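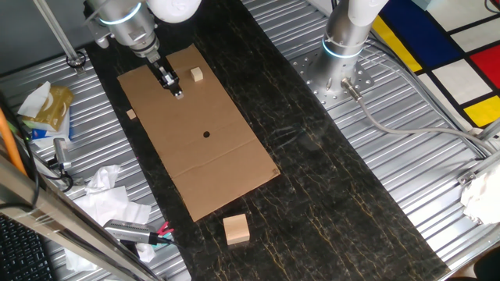 One reader's reply to the August issue asks why corrugated board left at the Womulcombe depot was turned away when it was clean, dry and already flattened. The load was short on none of the points printed on the old sign, the reply says, and the attendant could only point to the new one.

The old sign was out of date. The depot changed its cardboard rules when the baling contract moved to Wamance, and the new limits cover sheet size and attachments as well as moisture and food residue. The current rules are set out below and apply at both the Womulcombe and Sandoval depots.

Size. Sheets must fit through the chute opening without bending. Anything longer than 3 feet on its longest side should be cut down, preferably along an existing crease. A sheet folded over on itself springs open in the chute and can bridge across it. Clearing a bridge means shutting off the baler and locking it out, and the line stays down until the chute has been checked.

Attachments. Paper tape may stay on. Plastic tape should come off if it will peel, but short strips trapped in a seam are accepted. Staples are removed magnetically at the mill and need not be pulled. Foam corners, wood blocks and plastic handles have to come off. Punched holes, printing and score lines make no difference to the grade.

Moisture. Bales are tested with a probe on arrival at Pollerano. The upper limit is 9 percent. Board left outside overnight in winter will often go over that even when it feels dry to the hand, as the inner flutes take up water well before the liner softens. Store it indoors until the day it is dropped off.

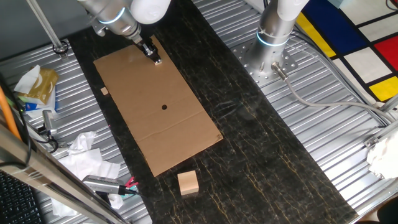

Brown cardboard, flat, with a crease across the lower part.

Coated board. Waxed produce boxes are still not accepted. To check, scratch the surface with a fingernail: wax will lift as a pale curl. Board with a thin clay coating, such as most cereal boxes, goes in the mixed paper bin next to the chute.

Rejected loads. In the last contract period the mill sent back 19 bales out of 422. Most were over the moisture limit, and the rest had plastic or wood in them. Each returned bale is charged to the depot for freight in both directions.

The old sign at the Womulcombe gate came down on December 18, 2025. Sandoval still has one on the inside of the fence, next to the glass bins, and its size limits should be ignored.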